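Garage > Chassis > Setting corner weights on a single-seater

Setting Corner Weights on a Club Single-Seater

By Ciarán Fahy

Corner weights are the loads carried by each of the four tires with the car standing still. The aim of this procedure is to set the cross weight, meaning the share of the total carried by the right front and left rear tires together. A car with uneven cross weight will usually turn better in one direction than the other, and will lock one front wheel early under braking.

The procedure was written for the Vikier spaceframe car with pushrods and threaded spring perches at all four corners. It can be used on most cars with adjustable perches. It won't work on a car with fixed perches unless the pushrod length can be changed.

What you need

Four electronic scale pads with a shared display. The readings below were taken on a Durura set.
Thin floor tiles or metal shims for leveling the pads.
A long straightedge and a spirit level, or a laser level.
Two perch wrenches.
A tire gauge.
Ballast equal to the driver's weight, or the driver in full kit.
A notebook with one page per change.

Prepare the car

Do the job after ride height, camber and toe have been set to their starting values. Corner weighting will shift all three a little, and they must be checked again at the end.

Fit the tires you intend to race on and set them to hot running pressure. A tire that is low will drop its corner and give a false reading. Check that the wheels on each axle are the same diameter. On bias-ply tires, measure the circumference with a tape and write the figure on the sidewall.

Set the fuel to the level expected at mid-race. Fill the oil and coolant, and fit the bodywork, the battery and anything else the car carries on track. Put the driver in the seat with belts fastened, hands on the wheel and feet on the pedals. If ballast is used, split it between the seat base and the footwell. Ballast piled on the seat alone will make the front axle read light.

Disconnect one drop link on each anti-roll bar. A bar with preload in it works as a spring between the two wheels and will hide the true readings. Set the dampers to full soft so the car settles freely. Note the clicks first, so they can be restored.

Level the pads

The tops of the four pads must lie in one plane. An error of the thickness of a coin under one pad is enough to spoil the result on a stiffly sprung car, and the stiffer the springs, the greater the error.

Place the pads under the tire positions, lay the straightedge across the front pair, and shim the low side. Repeat for the rear pair, then along each side, then across both diagonals. Mark the floor around each pad with paint so that the layout can be repeated. At the Ó Dálaigh workshop the shims are numbered and stay with their own pad — this saves doing the whole job again on every visit.

Switch on the display and let it warm up for 30 minutes. Zero all four pads with nothing on them.
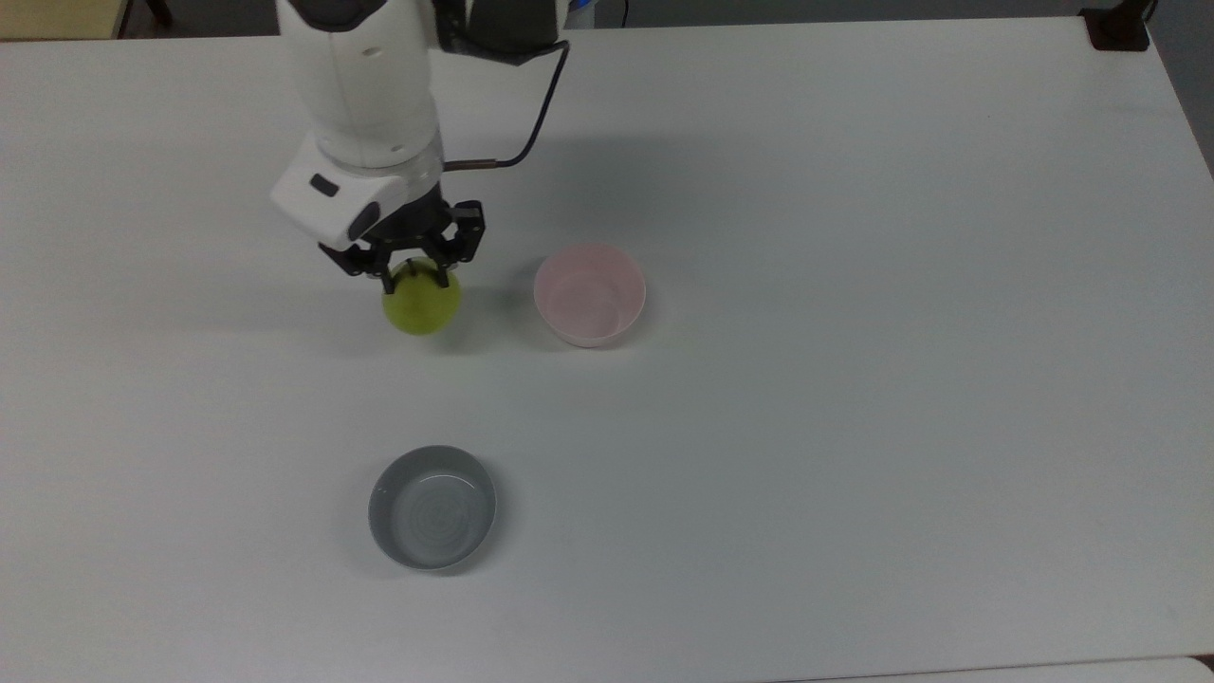

Chassis and Suspension

Take the first readings

Roll the car onto the pads from level platforms of the same height. Do not lower it straight down from a jack. The tires will grip the pads as the track widens, and the suspension will stay bound up. If there is no room for platforms, put two greased plates under each tire and zero the pads with the plates in place.

Leave the brakes off and the gearbox in neutral. Push down on the nose and tail several times and let the car settle. Write down all four readings. Bounce it again and take a second set. If any corner differs from its first reading by more than two pounds, look for friction in the suspension before going on. Common causes are dry rod ends, an over-tightened wishbone bolt or a bent damper shaft.

Work out the cross weight

Add the right front and left rear readings, divide by the total, and multiply by one hundred.

Take a car that weighs 1,000 pounds with its driver. The right front and left rear together read 458 pounds. The cross weight is 45.8 percent. For a road course with corners in both directions the usual target is half of the total, so this car needs 42 pounds moved onto that diagonal.

Two other figures should be noted: the share of weight on the front axle, and the share on the left side. Neither can be changed with the spring perches. They depend on where the mass sits in the car, and can only be altered by moving parts or ballast. Do not try to make the two front readings equal if the left side share is well away from half. Set the cross weight and accept the difference.

Adjust the perches

Raising a perch (more load on the spring) adds weight to that corner and to the corner diagonally opposite. It takes weight from the other two. Lowering a perch does the reverse.

To raise a low cross weight, turn the right front and left rear perches up and the left front and right rear perches down. Divide the change over all four corners to keep the ride height close to where it started. Where front and rear motion ratios differ, the same number of turns won't give the same change in height at each end.

Start with half a turn at each corner. Bounce the car, read the pads and record the result. The change in cross weight for that half turn gives the rate for your car, and the remaining turns can be worked out from it. Treasa Hennessy keeps this rate on a label inside the nose box of her Vikier, with the spring rates it applies to. A change of springs makes it void.

Stop when the cross weight is within half a percent of the target. Finer work than this is lost when the fuel level changes.

Finish the job

Check ride height at all four corners. If it has moved outside your limits, correct it with equal changes at both ends of an axle and read the pads again. Check camber and toe.

Lock the perches. Reset the dampers to the clicks you noted. With the driver still in the car, adjust the loose drop links until the bolts slide in by hand. A link that has to be pulled into place will put the preload back. Torque the bolts and mark them.

Enter the final readings in the notebook with the fuel level, tire pressures and driver's weight. Repeat the check after any contact, after a change of seat and after running over the high curbs at Plurkitz.

Related guides

Measuring motion ratio with a dial gauge
Rod ends: inspection and replacement
String alignment for single-seaters
Choosing spring rates for a bumpy circuit
Brake bias: a starting point for club cars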